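An Open Day at the Redgate Computer Workshop

Posted December 5, 2022
Print this page | E-mail to a friend

The Redgate building is a 20 minute walk from the station, past the bus depot and then left along the canal. There is a parking lot, but it was full by the time I got there. Entry is free and you sign in at a desk by the side door. They hand you a paper map, which you don't much need. The ground floor is one long hall with stations along both walls, and the upstairs is offices and a small cafeteria.

I went mostly for the desktop benches. My own computer at home is an old office tower, bought used, and I have been putting off a processor change on it since September. The open day program listed a station called "Inside the Workstation," run by Noemí Carrillo, and that was my first stop. The hall was noisy near the doors and much calmer at the far end, where the towers are.

She starts with the order of work. The case goes on its side, the side panel comes off, and then you look for a while before you touch anything. She had people name the parts out loud. Most of the group knew the memory and the hard drive. Fewer knew the expansion slots, and the power supply on this model confused some of us by being so long and flat.
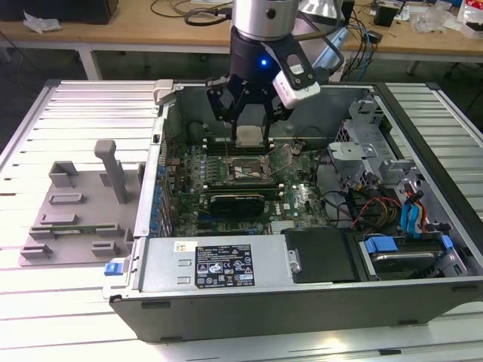

Changing a processor is a short job if the socket is in good shape, and most of the talk at this station was about the socket. On these boards the pins are in the socket and the chip has flat contacts underneath. A bent pin can mean a dead memory channel or a machine that won't start at all. The Dell on the bench had its load plate standing open with the pins bare, and the chip was held level just above the board, silver top up, the way it ought to go in. Noemí's rule is that a chip goes straight down or it doesn't go down. If it is tilted, you lift it away and begin again. You match the notches on the edges first, let it settle under its own weight, and don't push on it. Only then does the plate come over and the lever go down. The lever takes more force than beginners expect, and one man in our group winced when she described the creak it makes.

There was a question about thermal paste, as there always is. She uses a small dot in the middle and wipes off old paste with alcohol and a lint-free cloth. She was not interested in arguing about brands.

From there I walked down to the sorting area, where donated machines are checked in. A sign on the wall said the workshop had taken in 1,390 computers since it opened, and that 121 of those were still waiting. Laptops are on one set of shelves and towers on another. Konrad Kurek showed us the intake sheet, which is two pages and asks mainly about storage, memory and whether the case opens without a fight. Drives are wiped before anything else is done. Machines that fail twice are stripped for parts, and the parts go into bins by type.

I had soup and bread upstairs. The soup was good and the coffee was weak. The cafeteria looks down over the hall, so you can see which stations have a line. The cable-making table had the longest one – mostly children – and I never got to it.

After lunch I went back to the towers for the second part, which covers memory and drives.

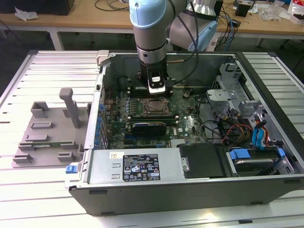 The tower on its side, with the memory slots to the left of the processor socket.

This part was quicker. Memory sticks go in with the notch lined up and even pressure at both ends until the latches close. Noemí said a stick that isn't fully seated is the first thing she checks when a machine beeps and shows no picture. The hard drive on this Dell is held in a carrier with blue plastic clips, so it can be changed without a screwdriver. I liked that better than the screws and rails in mine. She also spent a few minutes on cables. Her advice was to take a photo before unplugging any of them, even if you are sure you will remember.

The handout from this station is worth keeping. It has a diagram of a typical board on the front and a checklist on the back. Two local firms, Plavar and Mayrhofer, had tables nearby with used parts for sale, and I bought a tube of paste and a set of drivers. Prices were fair. Plavar took cards and Mayrhofer was cash only.

I stayed for the closing talk, which was held at the same bench. It was supposed to be about the next year's courses but turned into a long discussion of whether it is worth putting a newer chip into an older office machine at all.
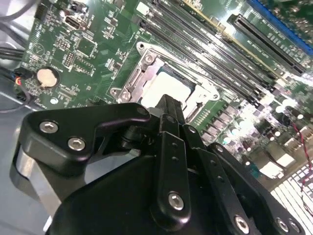 Konrad's view was that people should buy the memory and a solid-state drive first, and look at the processor only if the machine still feels slow after that. Several people agreed. Noemí thought it depended on the board, and said to read the maker's list of supported chips before spending any money. I had not looked at the list for mine. I have now, and there are two chips on it I could use.

The evening course, called Mananov after the street it used to be taught on, costs 85 for the full set of sessions with tools provided. Sign-up is at the front desk or by e-mail. The hall is heated but the side door stays open, so bring a sweater. The last bus back from the depot leaves soon after closing and I only just caught it.

Shares: 20 | Comments: 0
Contact | Copyright 2022, all rights reserved | Back to top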